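Home Guides Listings Inspections Contracts Help

Last updated: 19/05/2019
Reading time: 2 minutes

Moven Office Guide
Section 4. Setting up inspection times for a listing

In this section you prepare the calendar through which buyers book a visit to the property. The listing itself must already be saved as described in Section 3. It can still be a draft. If you sell by private appointment only, go directly to step 9.

Before you begin, please have at hand the written permission of the owner, and of the tenant if there is one. The notice which a tenant must receive is different from one region to another, and Moven does not know the rule for your region. You enter the notice period by yourself in step 3.

1. Open the listing and choose Inspections from the left menu. If the menu is grey, your account has only reading rights. Ask the office manager to change this under Staff.

2. Choose the type of visit. Open inspection means that anyone may come in the given time. Booked inspection means that each party receives its own time. You can use both types for the same property, but not in the same hour.

3. Enter the notice period. The calendar will then refuse any visit which is earlier than this.

Note: The notice period is counted from the moment the visit is published, and not from the moment you send the letter to the tenant. When you send the letter by post, add the days for the post.

4. Enter the first date and the length of the visit. For weekly visits, tick Repeat and give a last date. Without a last date the visits continue until the listing is marked as sold.

5. Set the greatest number of visitors. The field accepts up to 100 for open inspections. For an apartment in a building with a shared entrance, ask the building manager first what is allowed. 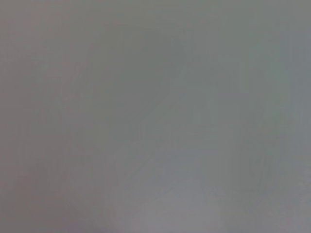 Figure 4.1. Grey surface, out of focus.

6. Write the arrival text. Keep it short, it is sent also as a text message. Parking, the door number and the name of the agent are usually enough. The field takes 1000 characters, but the text message takes only the first part of them, so put the door number at the beginning.

Caution: Do not write the alarm code or the place of the key in the arrival text. It goes to every person who has booked, and it stays in their phone after the visit. Use the Key notes field instead, which is visible only to staff.

7. If your office uses a Barredo key box, open Key notes and choose Link box. Type the number from the label and press Save. The box now follows the calendar and opens only for the agent who is named for the visit. If another agent takes over, change the name in the calendar at the latest one hour before.

Note: Boxes bought before July last year must be updated one time before they can be linked. The update is made in the Barredo program and takes around 50 minutes. Leave the box near the computer during this.

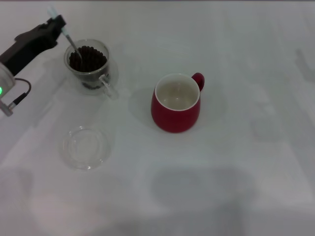
8. Press Preview and read the page as the buyer will see it. Check above all the street name, the hour and the time zone. The Taltcombe office had for a while all its visits shown one hour late, and the reason was the time zone of the office account, which had never been set. You find it under Office, then Region.

9. For private appointments, switch off Public calendar. Buyers then see a form and no free hours. Each request arrives in your inbox and waits there until you accept it or propose another time. A request without an answer is not deleted — it stays on the list in orange.

10. Press Publish. The calendar goes to your own website at once and to the Hasix portal with the next transfer. If it is not there on the following morning, open Transfers and look for a red line.

Changing or cancelling a visit

A visit with no bookings can be moved freely. When there are bookings, Moven asks if the visitors shall be informed. Please answer yes, also for a small change of 10 or 15 minutes. People often travel a long way to see a house, and some see several on the same day.

A cancelled visit cannot be restored. Make a new one and copy the arrival text from the old.

Questions about this section can be sent to Þórarinn Bisgaard at the support desk. Please write the listing number in the subject line.

Previous: Section 3 Next: Section 5 Contents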